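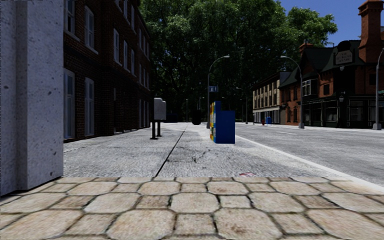
# About Callmont

Callmont builds simulated streets for companies that make sidewalk robots. We are based in Clalarham and we work with delivery, inspection and cleaning robots, on wheels or on legs. Our customers use our streets to test driving software before they put a machine on a real sidewalk, and they come back to them when something goes wrong outside and they need to see it again.

We don't make robots. We have been asked a few times, and we would rather stay with the streets.

## What we sell

Our main product is called Galtero. It is a set of city blocks with sidewalks, plazas, curbs, roads and the usual street furniture: hydrants, lamps, benches, newspaper boxes, trash cans, bus shelters. The customer loads a model of their robot, places the camera where it sits on the real machine, and runs their own software against what the camera sees.

The second product is Bang. Bang is the connector between Galtero and the customer's code. It passes images and joint or wheel data one way and drive commands the other way. On most setups it installs in 20 minutes. If the robot uses an unusual message format, it takes longer, and we help with that as part of the license.

A Galtero license with Bang included is $858 a month per site. There is no charge per robot or per run. Schools pay $300 a month for the same thing.

## What we pay attention to

Most of our work goes into the ground. A sidewalk robot with a low camera spends its day looking at paving, and paving is where a lot of navigation software gets confused. Joints between slabs can be read as edges. A dark seam can be read as a drop. Rough concrete looks different close up than it does a few yards out, and software that was trained on one kind of surface may slow down or stop on another.

So we model the surfaces first and the buildings second. Galtero has speckled concrete in large slabs, patterned stone with dark joints, patched sidewalk with small cracks, and asphalt with worn markings.
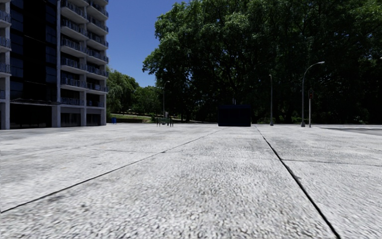 Zaid Ghanem wrote to us after the first month: "We had a planner that passed everything on our own flat gray test floor. In Galtero it hugged the joint lines for half the route. We would have found that out on a customer's property. My one complaint is that the run log is hard to read, and I would like to sort it by stop events."

The log can now be sorted by stop events, by distance and by time. That change went out to everybody.

## How a project usually goes

We start with a call about the robot and where it is supposed to work. We ask for the camera height, the field of view, the top speed and the widest part of the body. A robot that works on an office campus needs different routes than one that crosses town, and we can suggest a starting set.

Next we set up Bang with one of the customer's engineers. After that the customer runs the baseline, which is 70 short routes over different ground. Each route is run with fixed light first, then again with the sun moved. The baseline is meant to be dull. Its job is to give a number that can be compared with next month's number.

Shadow tends to cause the most discussion at this stage. A hard shadow across pale paving can be close in contrast to a curb or a step, and some software treats it that way. Customers can move the sun in any route and run it again with everything else unchanged. 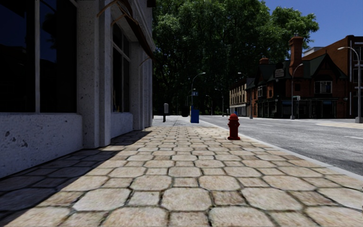 One customer asked whether a good score in Galtero means the robot is ready to go out, and said their management was hoping for a yes.

The answer is no. Simulation catches a certain class of problem early and cheaply. It will not show you a loose wheel, a fogged lens or a weak radio signal, and our contact model for worn tires is still basic. We tell customers to keep a person walking with the robot on real routes for as long as they did before. What usually changes is how much of that walking time gets spent on faults that could have been found at a desk.

We also publish a list of known gaps with each release, including materials that don't reflect light the way they should. Glass has been on that list for a long time and has improved slowly. 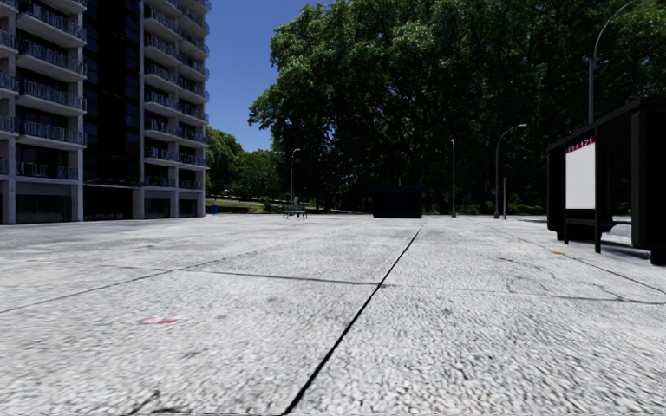 Open spaces get their own group of routes. On a narrow sidewalk the curb and the building line tell the robot where it is. On a plaza there is much less to hold on to nearby, and the useful landmarks are far off. Position drift shows up here sooner than anywhere else in the set, so we recommend running these routes with position logging turned on.

## Support and contact

Support is by email and phone, on weekdays. The people who answer are the people who build the product, and there aren't many of us, so a hard question may take a day.

Trial licenses run for two weeks and include Bang and the full baseline. Prices on this page apply from April 5, 2021. Quotes sent before then will be honored as written.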